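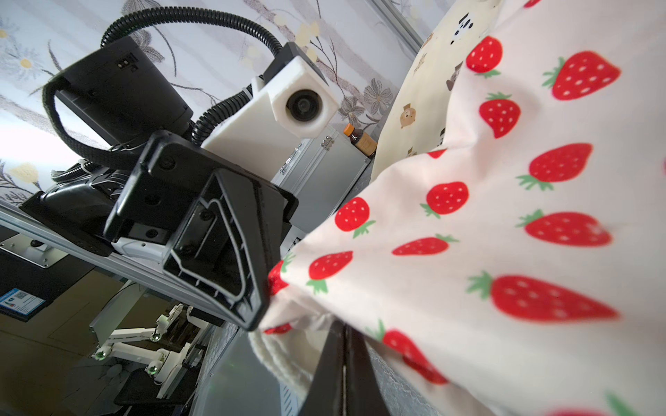 Ticket: right arm drops bag during teleop recording
Project: Trilleck (student capstone, two-arm cloth handling)
Opened: 2024-01-08
Priority: high, demo is in June but we need the data way before that
Status: open

Problem
Right gripper lets go of the drawstring bag partway through the lift. Not every time. Ran 20 episodes this morning, 16 usable, the rest the bag slides out or the wrist joint faults and the whole arm goes limp. Left arm is fine, same firmware, same config file except the ID offset.

Error in the console when it faults:
bus timeout joint 6, retry 2, giving up

Setup
Two black arms on the front rail, wrist cam on each. Leader side is the Flidasero kit, stock. Recording through Bang, branch "cloth-v2", no local changes exept the camera names. Task is pick up strawberry bag by the ruffled top, hold it up, other arm puts the small cloth stuff in.

Tried so far
— power cycled everything. no change
— swapped USB ports left/right. fault stays with the right arm so not the port
— new cable from the controller to the base. no change
— lowered the speed limit on joint 6. fewer faults but the bag still slips
— raised grip current one step. Slips less, but motor gets warm and I don't want to leave it there overnight
— reseated the connector at the wrist. It was not all the way in. Went 2 episodes clean then faulted again, so could be part of it

Update, after lunch
Faults only show up when the wrist is rolled far over and the arm is reaching to the back right corner. Park it there by hand and wiggle the cable, get the timeout. Straight up over the middle of the floor, never. So I think the cable run is too short for that pose and pulls on the plug. Left arm doesn't go to its far corner in this task so we'd never see it there.
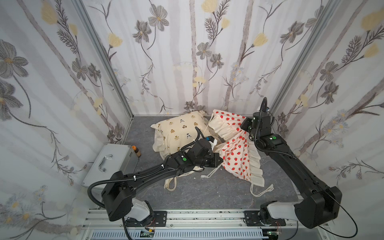

Slipping I think is seperate. If the finger only gets one layer of the ruffle it holds for a second and then creeps. If it gets the fold underneath too, it holds. Operator can't really tell which from the wrist view with the cloth that close to the lens. Asked in the Sokunen forum whether anyone has put rubber on these fingers, no answer yet.

Also the cords. When they land near the other pieces the left gripper sometimes picks a cord up too and then both arms pull against each other. Threw those episodes out. Should write in the reset steps where the cords go, right now everyone does it different.

To do
Longer cable for the right wrist, order today
Re-tie the cable with slack past the elbow, test far corner again
Put grip current back to default before next session!!
Try thin rubber on right finger only, compare
Fix reset steps on the wiki
Re-record the bad ones, same pillow, same bag, don't move the case

Leaving this open until the new cable is on. Please don't run the right arm to the back corner till then, and if you get the timeout copy the full log in here, not just the last line.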